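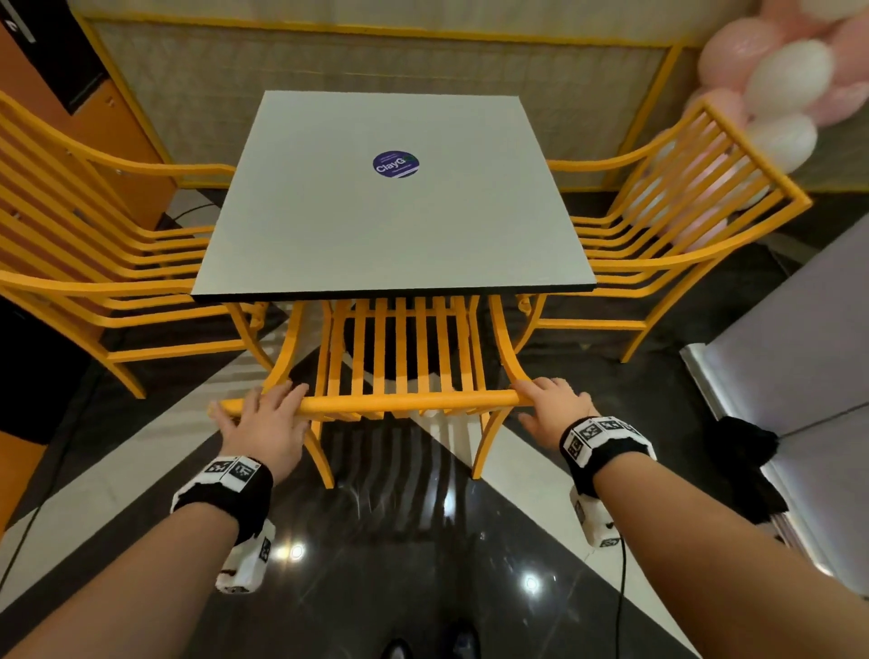
Ticket 958: Guest Wi-Fi drops out in the café seating area
Opened: October 24, 2025
Site: Plirberg
Priority: Normal
Status: Resolved

Reported problem
Customers at the tables lose the guest network after a few minutes. Phones stay connected but pages stop loading. The till and the office computer are fine.

Log
Restarted the Truveo router. Guest network came back, then dropped again after 40 minutes.

Checked the cable from the router to the ceiling access point. No damage. Swapped it anyway, no change.

Logged in to the access point. Firmware is from March. Updated it and rebooted. Same fault.

Looked at the address pool. The guest range had 60 addresses and every one was in use, with the lease time set to seven days. People who had left hours earlier were still holding a spot.

Changed the lease to one hour and widened the range to 181 addresses. Cleared the old leases.

Signal at the tables is weaker than at the counter but good enough for browsing. Left the channel on automatic.

Follow-up
Site rang back after the lunch rush. No dropouts. They asked if the login page can show the new menu. That is a Jasero job, passed on as a separate request.

Closed. Nikolaidis to be billed for one visit and one cable.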